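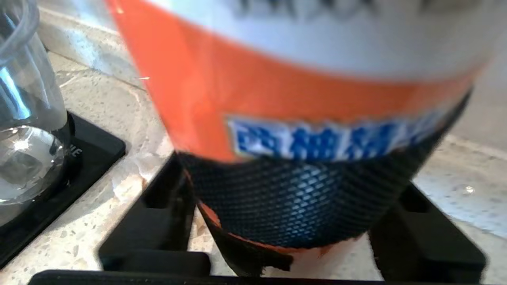 Orange band, blue label, black mesh sleeve.

2020-04-04

Up early and at the kitchen table with the laptop before seven. Wanted to get the Cokby newsletter out before anyone else was awake and asking for breakfast. Didn't manage it. The template had lost its footer again and I spent most of an hour putting the unsubscribe link back, then checking it on my phone, then on the old tablet, where the text still runs off the side. Left the tablet as it is. Hardly anyone on the list reads it that way.

Sent at 8:40. By lunch it had gone to everyone and 31 people had opened it, which is fewer than last month. I had put the subject line as "April update" because I couldn't think of anything else. Triin Juška rang mid-morning to go over it and told me, fairly, that she wouldn't have opened it either. She thinks the subject line should say what is in the thing. In this case that was the change to delivery days and the short piece on storing seed potatoes, so I could have written "New delivery days and what to do with your seed potatoes" and been done with it. I'll use that form next time.

We also talked about the blog. She has been reading through the archive for Cokby and there are 93 posts, going back to when the shop first had a website. Most of them are a paragraph long. A lot are notices about public holidays from years ago. She wants to delete the lot and start clean. I'd like to keep anything that still gets visits and fold the rest into a few longer pages, with the old addresses redirected so people don't land on an error. We agreed I would make a spreadsheet first and argue after.

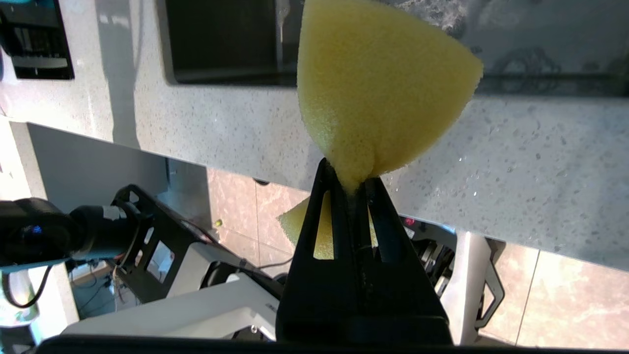 Yellow sponge, speckled grey counter.

Started the spreadsheet after lunch. Columns for title, address, date, visits over the past year, keep or merge or remove, and a notes column that I already regret because I keep writing in it. Got 50 posts in before I stopped. The one with the most visits by a long way is a post on getting rid of the smell in a compost bucket, written by somebody who has since left and never signed it. It has no pictures and two spelling mistakes. I fixed the spelling and left everything else alone.

The Pētersons posts are the awkward ones. They were written as part of a supplier arrangement and every one of them has the same three links at the bottom with the same wording. I don't think they do any good and they may be doing harm. Wrote to Justinas Butkienė to ask whether we are still obliged to carry them. He replied within the hour that the agreement ran out last year, and could I please check before asking him things that are in the shared folder. It was in the shared folder.
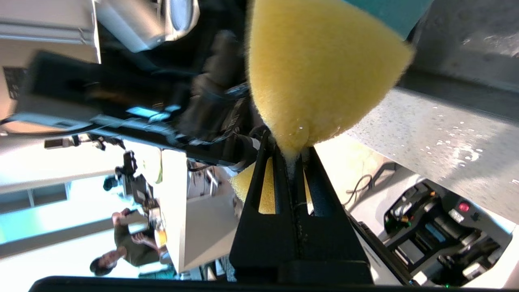 Another of the yellow sponge.

Kids needed the laptop at two for something to do with school, so I did the next part on paper. Drew up a calendar for the Nulton blog, one post a fortnight to the end of winter. I had promised them weekly when I quoted and I now think that was a mistake. They are a small office, the owner has to approve every word, and the last post sat in his inbox until it was out of date. A fortnight gives him a chance. I'll put it to him plainly and take a bit off the invoice.

Topics so far: how to read a quote, what the warranty does and doesn't cover, why the colour on the sample card looks different on a wall. The last came from his receptionist, who says she gets asked it on the phone every single day. I should have been asking her from the start. Wrote that on the inside cover of the notebook so I see it.

Dellimex still haven't paid for the March work. Sent a reminder, two lines, invoice attached again. 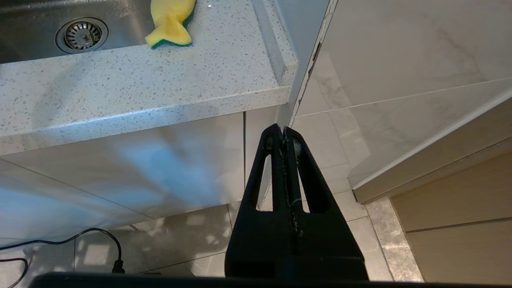 Kitchen bench and the sink.

Got the laptop back at four. Did a bit more on the Cokby draft about watering in dry spells. It's at the stage where it has too many headings and not enough under them. Took two headings out and it read better. Still no opening paragraph. I usually write that last and then wish I hadn't, as I'm tired by then and it shows.

Stopped at half past five. Walked to the creek and back, 60 minutes by the oven clock, and it was nearly dark coming up the hill. Soup for dinner, and the end of the bread.

Tomorrow: finish the spreadsheet, ring Nulton if the owner is in the mood for it, find out why the tablet cuts off the text.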